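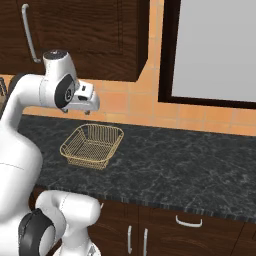 Simulation render: Travier / Edin Ristić

Hello, and thanks for clicking on the 'about us' bit. I'm Edin, I started Travier with Shih-chieh Tai, and between us we test kitchen robots before they're allowed anywhere near a kitchen. Most of our day goes on simulated worktops, cupboards and baskets. We break things in there so our customers don't have to break them in somebody's house.

People always ask how we got into the safety side, so I may as well tell you about the Driden job (they've said we can, and they were very good about the whole thing).

Driden wanted an arm that could pick a wire basket up off a kitchen counter and set it down somewhere else. Easy, we thought! We built the kitchen, with a marble top and orange tiles that Shih-chieh still defends, and set it going. It passed 200 runs without a wobble. We were so pleased with ourselves that we wrote the report that same evening and sent it off.

Then in January the real arm, on Driden's test bench, came down on the rim of a basket and carried on pushing. It bent the wires flat, skidded sideways and gave the back wall a proper whack. No one was hurt, I'm glad to say, as the bench was fenced and everyone was on the right side of it. But the stop that should have cut in on contact didn't, and our report had said it would. I felt sick reading that email.

We pulled everything apart. The trouble was in how we'd modelled the basket. To keep things running quickly we'd given it a simple solid shape for collisions, so on screen it looked like wire mesh but to the arm it was a box. Touch a box and you get one nice clear bump, and the stop trips. Touch thin wires and you get a lot of little nudges, each one too small to trip anything, while the arm keeps leaning in. The threshold was Driden's, the daft box was ours, and neither of us had checked one against the other.

So we rebuilt it wire by wire, which made it painfully slow, and ran the job again. Out of 227 runs, 102 ended with the arm pressing on the rim and no stop. That was a horrible number to look at and also a bit of a relief — at last the simulator was being as awkward as the bench. Driden changed the stop so it adds up force over time, and we went round again until we were both happy.

That job changed how we work. Collision shapes are now listed in every report, in plain words, with a note on anything we've simplified. Shih-chieh reads my reports and I read his, and neither of us sends one on the day it's written. We keep our own fault log as well, with 177 entries so far, and customers can ask to see it. Some of it is very dull. Entry one is a drawer handle I put on back to front.

We're still small and we'd like to stay that way for a while. If you've got an arm that's doing something odd, or one that's behaving so well it's making you nervous, drop us a line and one of us will ring you back — probably me, Shih-chieh hates the phone.

Page last updated February 24, 2023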